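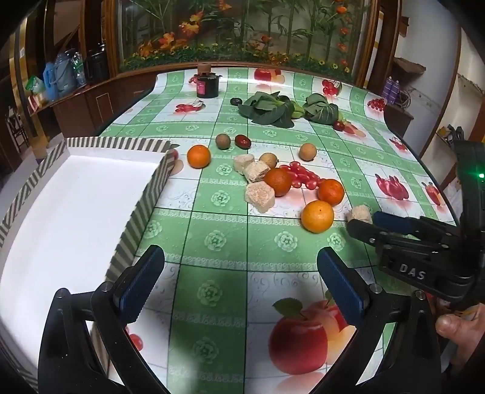 Green check pattern, shown on a long table.

Pillus Wipe-Clean Tablecloth, Green Check
Sold by the running yard
Item 2444
Reviewed for the Kordestani shop pages by Parviz Babaei

We carry four makes of wipe-clean cloth and I have doubts about all of them, so read this before you order.

The Pillus is a printed vinyl on a thin fabric backing. The maker's sheet calls it "heirloom quality." It's a plastic tablecloth. A decent one, heavier than the Trarex we used to stock, and the green and white hides a day's worth of crumbs better than a plain cloth does. Whether that counts as a selling point depends on who does your cleaning.

What the maker claims, and what I think

"Stain proof." No. Tea and tomato wipe off if you get to them the same evening. Turmeric doesn't, and neither does ballpoint pen. I left a spoonful of curry on an offcut overnight and the yellow mark is still there after a month on the windowsill.

"Heat resistant." The sheet gives no temperature, so I'd treat the claim as worth nothing. Use a trivet. A warm plate is fine. A pot straight from the stove will leave a ring, and the warranty doesn't cover it.

"Lies flat in minutes." Ours took two days in January. Fold lines are worse than roll lines, so ask for it on a tube, even though the tube costs extra. A hair dryer on low helps. An iron ruins it.

"Non-slip backing." On bare wood it stays put well enough. On glass it slides, and clips spoil the look.

Details
Weight: 400 grams per square meter, by the maker's figure
Longest single piece: 9 yards
Backing: brushed fabric, white
Edges: cut, not hemmed
Care: damp cloth and dish soap, no bleach, no machine wash

On the weight, my colleague Jirayu Srisuk put a piece from the last roll on the shop scale and got close enough that I'll let the figure stand. The Fultus cloth is listed at 450 and feels stiffer at the corners, which some people like. I don't, since it sticks out at knee height.

Measuring

Measure the table, then decide on the drop, then add a little for a crooked cut. We cut by hand and won't pretend otherwise. The check makes a bad cut easy to spot, and it also gives you a line to trim along with kitchen scissors.

Returns

Uncut samples can come back. Cut lengths can't, unless we got the length wrong. Order a sample first if you're matching paint. The green on your screen won't be the green on your table.

Also in this range: blue check, plain cream, and a lemon print I can't recommend.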